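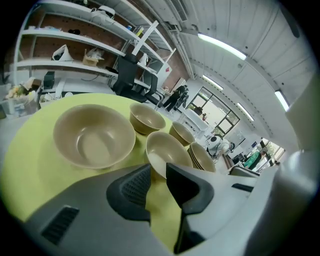

Kamport Review, Issue 130, page 10

A long novel for a short month

I have a bad habit of starting big books in February, when the evenings are still dark and there seems all the time in the world, and then finding myself in April with half of it to go and the garden calling. So it was with The Salt Ledger, Ravindra Kashyap's second novel, which runs to 492 pages and which I carried on so many trains that the spine has gone quite white.

It is set in Skolden, a harbour town you won't find on any map, though anyone who grew up near cold water will know it at once. The Arabzadeh family have kept the chandler's shop there for three generations, and the book opens with the youngest daughter, Mina, coming home to sort out her grandfather's accounts. She expects to stay a fortnight. You can guess how that goes!

What she finds in the ledgers is a second set of entries, in a hand she doesn't know, recording debts that were never money at all: a night's shelter, a letter carried, a name kept quiet. Kashyap lets her follow these one at a time, and each gives us a chapter (some of them very nearly short stories in their own right). I loved the one about the ferryman's wife, and read it twice before going on.
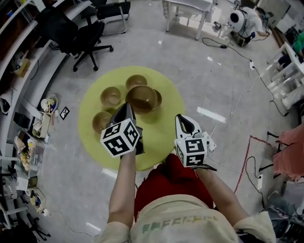
Bowls and grippers, round the yellow-green circle.

The middle does sag a little. There is a long quarrel over a boundary wall which I suspect was dear to the author and which I'd happily have lost. But then comes the storm, and the uncle's return, and I missed my stop.

Nuvus have made a handsome hardback of it, with a ribbon, and a paperback is promised for the autumn. His first novel, The Lamp Room, is still in print from the same house, and if you've not read it I should begin there, as two of its people wander into this one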